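Tesora round table, two months on

I bought the Tesora after our old pine table finally gave up, and I've gone back and forth on it ever since. It was $15 cheaper than the Jiang, came in a flat box and took me two evenings to put together (one if you read the instructions first, which I didn't!). The round shape is great in a small unit - no corners to cop in the hip on the way to the kettle.
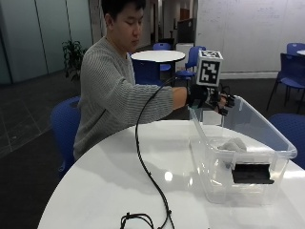
Round, white, and good for reaching across.

My gripe is the colour. White shows every bit of turmeric, and we eat a lot of curry. Bicarb gets most of it off. One leg also needed a felt pad to stop the wobble. I'd still buy it again, maybe in the grey if they bring that out in November.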